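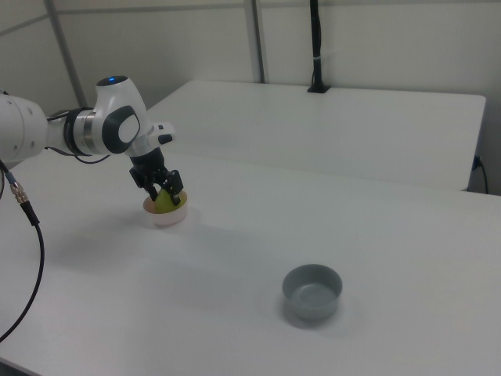 Workshop notes
November 17, 2025

I've been meaning to write up how we look after the arm at Tomasmont, so get yourself a cup of tea. Every 300 hours or so it gets a proper going-over, and the last one before this was back in August. I start with the cables, always. The thin black one that loops down to the gripper gets the most bending, so I run my fingers along it and check it still has some slack – it hates being pulled tight. Then a wipe of both fingers with a damp cloth, and 30 slow runs with a pear, lifting it from the white bowl and over to the grey one. Pears are lovely for this, all curves and easily bruised! I do 11 more at full speed if I'm feeling brave.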